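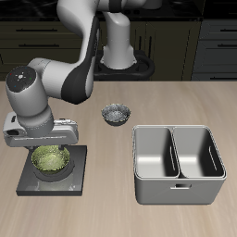
Ilaria Cirillo would start with the base every time, before anyone so much as glanced at the fingers, and she put it to her evening class at Lendwood that an arm is only ever as true as the thing it's bolted to.

I've come round to her way of thinking, so this chapter begins at the base and works outward. Our practice cell is the kitchen bench layout, modelled in Wurnness, with a bowl on the burner plate, a smaller bowl further back and a divided bin to the right. Get to know it well – you'll be living with it until chapter 9!
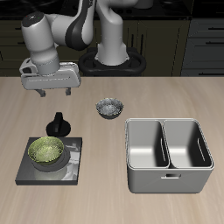

Set the base position first and save it under its own name. Then bring the wrist over the plate at a walking pace (I use 60 millimetres a second, and my students groan) and check the clearance between the fingertips and the rim of the bowl. Write the figure in your logbook, even if it looks fine.

## 4.1 Looking after the settings
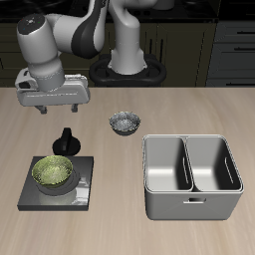

A cell drifts through small edits, a nudge here and a favour for a colleague there, and by November you can't say which offset is the real one. Reload the saved base position every 1000 cycles and compare it with your logbook. At 2000 cycles, repeat the clearance check over both bowls and the bin as well.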